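Cercle d'histoire d'Ernberg
Compte rendu de la réunion du 17 juillet 2025

Présents : Eckhard Brandes (présidence de séance), Nele Hamann, Rüdiger Kettler, Ingeborg Pfeiffer, Frauke Kleinschmidt (compte rendu)

Ordre du jour : approbation du compte rendu précédent ; datation du moulin de Berik ; devis Saxena ; numérisation des fiches ; divers.

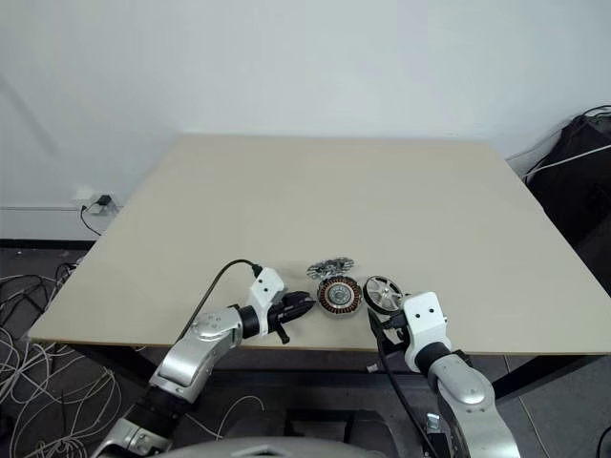 Frauke Kleinschmidt

1. Approbation du compte rendu précédent

Approuvé avec une correction. M. Kettler demande que « il est établi que » soit remplacé par « M. Kettler estime que » au sujet du tracé de l'ancien chemin de Berik. La correction vient de lui, ce que je note volontiers.

2. Datation du moulin de Berik

M. Brandes rappelle que la commune souhaite poser un panneau devant le moulin et qu'elle attend du cercle un texte et une date. La brochure de l'office de tourisme donne 1711. Le site de la commune aussi, de même que le dépliant de la randonnée. Aucun des trois n'indique sa source.

M. Kettler défend cette date. Il s'appuie sur la pierre gravée au-dessus de la porte nord, où il lit les quatre chiffres sans hésiter. Mme Hamann est allée la voir deux fois, une fois le matin et une fois en lumière rasante. Elle lit le premier 1 et le 7, devine le troisième chiffre et ne distingue rien du dernier. Elle ajoute que la pierre est plus étroite que ses voisines et que le mortier qui l'entoure est du ciment. Une pierre remployée daterait au mieux le bâtiment d'où elle provient.

M. Kettler répond que la tradition orale est constante sur ce point. Je demande jusqu'où remonte cette tradition. Il cite son grand-père, qui tenait l'information de l'instituteur. Mme Pfeiffer a retrouvé la monographie de cet instituteur à la bibliothèque : la date y figure entre parenthèses, suivie d'un point d'interrogation. Le point d'interrogation a disparu dans toutes les reprises ultérieures.

Mme Pfeiffer a aussi dépouillé le terrier conservé aux archives. On y trouve un « pré du moulin » mais pas de moulin. Elle refuse d'en tirer quoi que ce soit dans un sens ou dans l'autre, un nom de parcelle pouvant survivre longtemps à un bâtiment ou venir d'une famille qui le possédait. Elle n'a pas encore vu les baux, dont une partie est inaccessible pour restauration jusqu'en décembre.

M. Brandes propose « début du XVIIIe siècle ». Mme Hamann trouve que c'est encore trop affirmer. Longue discussion. M. Kettler fait valoir qu'un panneau sans date n'intéresse personne et que la commune en mettra une de toute façon. C'est probable, mais ce sera alors la sienne.

Décision (quatre voix pour, une contre) : le cercle propose le texte « Moulin attesté au XVIIIe siècle, date de construction inconnue », sous réserve que les baux confirment au moins le premier membre de phrase. M. Brandes écrit à la commune. M. Kettler demande que son vote contraire figure au compte rendu.

3. Devis Saxena

Le bureau d'études Saxena propose une analyse dendrochronologique des poutres du moulin pour 3000 euros, prélèvements et rapport compris. Le devis annonce une « datation fiable à l'année près ».

Mme Hamann fait observer que cela suppose la présence du dernier cerne sous l'écorce. Or les poutres qu'elle a pu approcher sont équarries. Elle a posé la question par téléphone et obtenu pour toute réponse que « dans la plupart des cas, cela se passe très bien ». Le devis ne prévoit rien si l'échantillon est inexploitable : la somme reste due en totalité.

M. Brandes juge l'offre intéressante malgré tout et craint que le prix n'augmente. Je ne vois pas pourquoi il augmenterait avant l'automne, les poutres étant là depuis un certain temps. Mme Pfeiffer rappelle qu'une poutre peut elle aussi avoir servi ailleurs.

Décision : pas de signature. Mme Hamann demande par écrit à Saxena le nombre de prélèvements prévus, leur emplacement et les conditions en cas d'échec. Un second devis sera sollicité auprès d'un laboratoire universitaire.

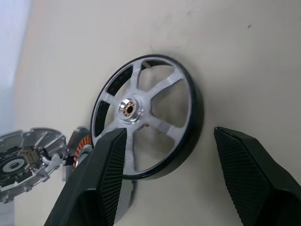

Sur la question de M. Kettler de savoir si la commune participerait aux frais, M. Brandes indique avoir reçu un accueil « favorable ». Il n'y a ni montant ni courrier. Le point est reporté.

4. Numérisation des fiches

Mme Pfeiffer a testé le logiciel Flutico sur le fichier des familles. Sur environ 285 fiches manuscrites, la reconnaissance automatique a produit un résultat pour chacune, y compris pour celles qui étaient blanches au verso. Les noms propres sont souvent remplacés par des mots courants qui leur ressemblent. Le plus gênant est que le logiciel ne signale pas ses doutes, et qu'une fiche fausse se présente comme une fiche juste.

M. Brandes demande si la version payante serait meilleure. Mme Pfeiffer n'en sait rien et ne souhaite pas l'apprendre aux frais du cercle. Elle continue la saisie à la main, avec l'aide de M. Kettler pour les écritures anciennes. Les fiches originales ne sont en aucun cas détruites ni prêtées.

5. Divers

Le tirage du bulletin reste inchangé. Il reste 10 exemplaires du numéro précédent, à prendre chez Mme Pfeiffer.

Un lecteur affirme par courrier qu'un souterrain relie le moulin à l'église. Il ne l'a pas vu. M. Kettler connaît quelqu'un qui l'aurait emprunté enfant et se charge de recueillir son témoignage, avec si possible l'emplacement d'une des deux entrées.

Prochaine réunion : date à fixer par M. Brandes après la réponse de Saxena.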